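Clinic merger leaves patients waiting longer for repeat medicines

September – Staff report
4 min read

Patients of two health clinics that merged over the summer are waiting up to a fortnight for repeat medicines, according to figures released by the company that now runs both sites.

Clalta took over the Irus Road and Shojaei clinics in June and moved all prescribing work into one office at Irus Road. Before the change each clinic dealt with its own requests, and most were ready within three working days.

The company said 2630 requests for repeat medicines came in during the first full month after the merger. Of these, 176 took longer than ten working days to be signed off. The rest were dealt with inside that limit, although the company did not say how many met the old target of three days.

Patients have complained of being sent from one counter to another. Several told a public meeting at the Shojaei site that the pharmacy had no record of their request, while the clinic insisted it had been sent. Others said they had run short of tablets for blood pressure and thyroid problems and had to ask for an emergency supply.

The delays have been put down to a change of computer system. Shojaei had used an older program for many years, and its records had to be moved over to Pleralix, the system already in place at Irus Road. Repeat medicines did not always carry across with the right review date. Where the date was missing, the request was held until a doctor or pharmacist had looked at it by hand.

Clalta said the records of more than 2000 patients had to be checked in this way. The work began in July and was meant to be finished by the end of August. It is now expected to run into October.

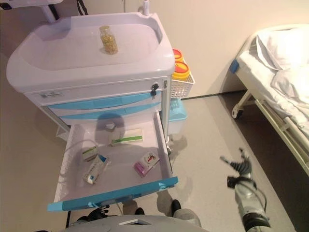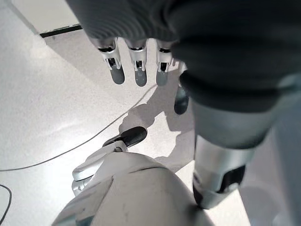 One patient at the meeting said that being told to order earlier was no help to people whose medicines are only released a few days before they run out. She had put in her request on the first day the system allowed, she said, and still went four days without. She asked why the old paper slips could not be brought back until the checks were done.

The company replied that paper slips would be accepted at both front desks until the end of the year. They can be handed in or left in the box by the door at Irus Road, which is emptied at 8.30am and again at 2pm. Slips left at Shojaei are taken across once a day, so patients there should allow an extra working day.

Phone requests will not return. Clalta said taking medicine names over the phone had led to mistakes in the past, and that the lines were needed for appointments. Patients who are housebound can still ask for an exception, and those who already have one do not need to apply again.

A second pharmacist started at Irus Road this month and is working through the oldest requests first. A third post has been advertised but not filled. The company has also asked local chemists to ring the prescribing office directly when a request appears to be missing – until now they had been using the same number as the public.

The meeting also heard questions about the future of the Shojaei building. Clalta said it had no plans to close the site and that nurse appointments, blood tests and vaccinations would carry on there. Doctors' appointments at Shojaei have been cut from five mornings a week to three since the merger, and the company would not say whether the other two would come back.

Parking at Irus Road was raised as well. The car park was full by 9am on most days even before the merger, and people coming for blood tests said they had missed their slots while looking for a space. The company is in talks about using part of the land behind the library, but nothing has been agreed.

Anyone with less than a week's supply of a regular medicine is being asked to mark their slip as urgent or to speak to the front desk. Chemists can often give a short emergency supply of a medicine that has been prescribed before, although this does not cover everything, and some controlled medicines are left out.

A further set of waiting figures is due in November. Clalta said it would put them up on the noticeboards at both clinics and send them to patients who have signed up for its newsletter. The next public meeting will be held at Irus Road, starting at 6.30pm, with the date still to be confirmed.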